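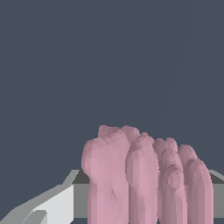 Figure 16. Simulator view: pink folded test object in front of the gripper.

Clearing a stalled grip in Kanalero

Sooner or later a grip on a soft object will stall, and the first time it happens it can be a bit alarming, so please don't worry. The message reads "Grip stalled, force limit reached", and the arm stays exactly where it stopped until you tell it otherwise.

1. Press Pause before anything else, and wait for the status light to turn amber.

2. Open the Contact panel and look at the two finger readings. Anything over 100 means the fingers are pressing into the object's surface mesh (folded shapes like the one in Figure 16 are the usual culprits, bless them).

3. Choose Release, then Back Off. Let the gripper finish moving.

4. Lower the grip force to 2 and run the grip again at slow speed.

5. If it stalls a second time, save the log and send it to Elvira Sotelo at Plerno, who is very patient with these.

Note: Reset Scene also clears the fault, but it wipes the log as well, so do save first.

CAUTION: If a real arm is linked to the simulator, unlink it before step 3. Back Off is passed straight to the arm, and it moves quickly. Keep everyone outside the marked area until the link light is off.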